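How to Dry Laundry Indoors Without a Damp, Musty House

When we moved into our little apartment in Ultandale, the one thing it didn't come with was a dryer, and the one thing it had plenty of was rain. I spent the first winter with wet jeans over every door and a smell in the hallway I'd rather not describe. I've gotten a lot better at it since, and a few readers have asked me to write it all down in one place, so get yourself a cup of coffee and let's go through it.

What you need

A drying rack, a decent fan (a cheap one is fine, mine is an old Pearce desk fan that rattles), some hangers, and a window that opens. A dehumidifier is lovely if you can stretch to it, but I managed for years without one.

Step 1: Spin it twice

If you only take one thing away from this page, please let it be this one. When the wash is done, run a second spin on its own at the highest speed the fabric can take. Towels and sheets can go all the way up on most machines. Delicate things and anything wool should stay on the gentle setting, so pull those out first. An extra spin takes a few minutes and can save you hours of drying later on.

Step 2: Shake everything out

Grab each piece by the hem and give it a good hard snap before you hang it. It feels silly, but the wrinkles drop out and the fibers open up, and your towels won't come out quite so much like cardboard! I do shirts by the shoulders and pants by the waistband.

Step 3: Pick your spot and set up the rack

Choose the room with the best air flow, even if it isn't the warmest one. A bathroom with a good exhaust fan is great, and so is a spare room with the door shut and the window open a crack. Leave a hand's width between the rack and the wall so the air can get around the back of things.

Metal rails wipe clean easily, and it's worth going over them with a damp cloth now and then - dust on a rail ends up as a gray stripe across your white pillowcase. Ask me how I know.

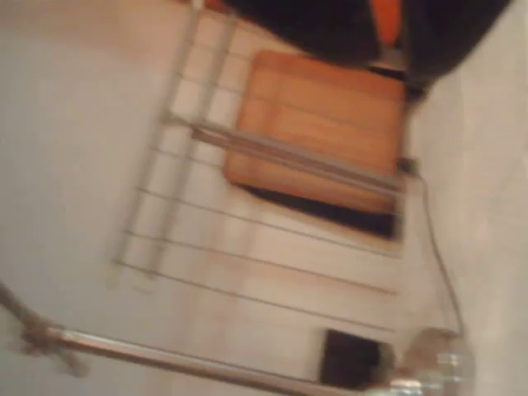 Step 4: Hang with gaps

Leave an empty rail between heavy things like jeans and sweatshirts. Thin things can sit closer together, but they still shouldn't touch. Socks go along the outside, and shirts do best on hangers hooked over the end. If you have more laundry than rails, dry it in 2 rounds. A packed rack can stay wet for days, and that's when the smell starts.

Step 5: Get the air moving

Point the fan along the rack, low down, and let it run for about 4 hours. Turn everything over halfway through, and flip the pockets and waistbands of jeans inside out.

Step 6: Let the damp out

All that water has to go somewhere, and in November it will happily go straight onto your windows. Open up wide for 20 minutes after the fan goes off, then close up again and let the room warm back through. Wipe down any wet glass while you're at it.

If something still smells a bit sour once it's dry, wash it again with less detergent than you think you need, and hang it up the minute the machine stops.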